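Part 3. Setting up your sourdough starter jar

I've kept my Plarum crock going for over 4 years now, so these steps are the ones I really use, not just what came on the card in the box!

1. Rinse the crock and lid in plain hot water. Skip the soap for now — a good rinse is plenty.

2. Weigh the crock empty and write the number on a bit of tape. Mine's 1,758 grams with the lid on (yes, it's a beast), and I'm always glad I wrote it down when I've lost track of how much starter is in there.

3. Add 40 grams of whole wheat flour and the same of lukewarm water. Stir until you can't find any dry flour.

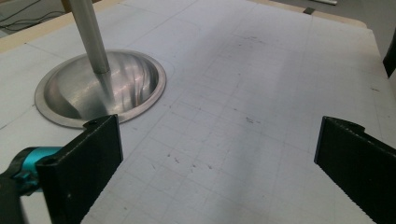

4. Set the lid on loosely. Don't clamp it!

CAUTION: A clamped lid lets gas build up. I cracked one that way in November and was picking glass out of the dish rack for days.

5. Leave it somewhere mild for a day, then toss half and feed it again with the same amounts. Keep that up daily until it rises and falls on a schedule you could set a clock by.

Note: If you see gray liquid on top, it's just hungry. Pour it off or stir it in, then feed. Pink or orange streaks are another matter — throw the whole lot out and start over.

6. Once it's lively, build it up to 200 grams the night before you bake.

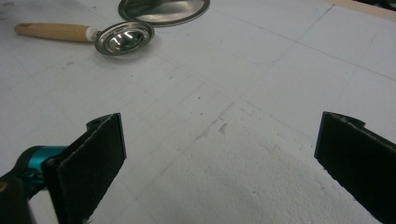

Dragica Berisha wrote in to say that her kitchen in Prasdale runs cold, and step 5 took her closer to two weeks. She feeds hers at night and keeps it on top of the fridge.

7. Between bakes, move the crock to the fridge and feed it once a week.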